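Sorted Blocks Collection: Read Me and Data Card

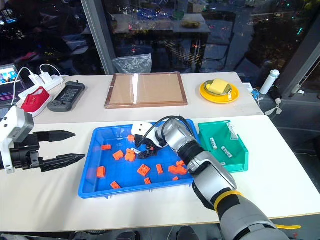

Play Materials and Sorting Unit, Sundham

Purpose of this document

This card accompanies the Sorted Blocks Collection and should be read before any part of the collection is used, copied or passed on. It sets out what the collection contains, how the toy building blocks are laid out and put away, how each recording is labelled, and which uses the Unit considers suitable. It replaces the short notice issued in August.

Summary

Name: Sorted Blocks Collection
Version date: 5/11/24
Maintained by: Play Materials and Sorting Unit, Sundham
Contact: Luzius Gisler
Number of recordings: 2,000
Recordings with full labels: 1,175
Table layouts: 10
Language of labels: British English

Background

The Unit looks after sets of small play materials for lending. Sets come back mixed, and most of the work of preparing them for the next borrower consists of separating pieces by colour and returning them to the proper container. The collection was set up to provide a consistent record of this everyday task, with attention to how pieces lie in a tray and the order in which they are taken out.

The activity

In the basic activity, mixed pieces are placed in a shallow tray and pieces of one colour are moved to a bin beside it. In the layout called Hofstetter, the tray is blue and the bin is green, with an open, lowered front. The two stand side by side on a white table, the bin to the right of the tray. Whitish pieces go into the bin and orange blocks stay where they are.

A recording ends when no piece of the chosen colour is left in the tray, or when the time allowed has run out. Both outcomes are kept. Recordings that ended early are marked "part sorted" and should not be treated as errors.

Materials

Orange blocks make up most of the tray contents in the Hofstetter layout. They differ in shape and size: square and rectangular blocks, narrow studded ones and very small pieces are all used. They are scattered over the tray floor and may lie flat, at an angle or on end. Some come to rest in clumps, and these are left as they fall.

Whitish pieces are the ones to be sorted out. Certain of them carry dark markings. The markings have no meaning for the sorting, and the label is "whitish" whether or not a piece is marked.

Containers are wiped before each session. The tray is put back in the middle of the front table if it has moved.

The Zoko layout uses the same activity with the colours exchanged, so that the orange blocks are sorted and the whitish pieces remain. The other layouts differ in the placing of the containers and are described in the layout sheet supplied with the files.

Labels

Each fully labelled recording has 6 fields:

Layout: the name of the table layout
Sort colour: the colour to be moved to the bin
Start state: spread, clumped or mixed
Piece events: the time at which each piece is picked up and put down
End state: sorted or part sorted
Remarks: free text, often blank

"Clumped" is used where most of the pieces touch at least one other piece. "Mixed" is used where single pieces and clumps are both present and neither clearly outnumbers the other. In cases of doubt the labeller enters "mixed" and adds a remark.

A piece counts as put down in the bin only when it has been let go. Pieces resting on the bin's front edge are entered as a remark and are not given a put-down time.

Recordings without full labels have the layout and sort colour only. Labelling of these continues.

Checking

Every fully labelled recording is read by a second member of the Unit. Where the two readings differ on the end state, the recording is viewed again by both. Differences in piece times are settled by taking the earlier pick-up and the later put-down. Before the August notice the mean of the two times was used, and files prepared under the old rule have been relabelled.

Suitable uses

The collection may be used for studying sorting by colour, for comparing the order in which loose and clumped pieces are removed, and for planning the layout of sorting tables. It may also be used in teaching.

It should not be used to judge the strength, finish or safety of any toy. Colour words in the labels are everyday names and have not been measured against a colour chart.

Known limits

Small pieces are harder to label than large ones. A tiny piece lying close to a larger block of the same colour may be missed at the start of a recording and found only when its neighbour is moved. Pieces may also be hidden for part of a recording by whatever is reaching over the tray.

The number of orange blocks is not the same from one recording to the next, and no count is given in the labels. Users who need counts should make their own and state how clumps were treated.

Storage and names of files

Files are held on the Urkex shelf of the Unit's store, grouped by layout and then by sort colour. File names should not be altered. Copies made for teaching should carry this card with them.

Corrections

Corrections should be sent in writing to Luzius Gisler, giving the file name, the field concerned and the proposed new entry. Accepted corrections are listed in the change sheet and take effect at the next version date.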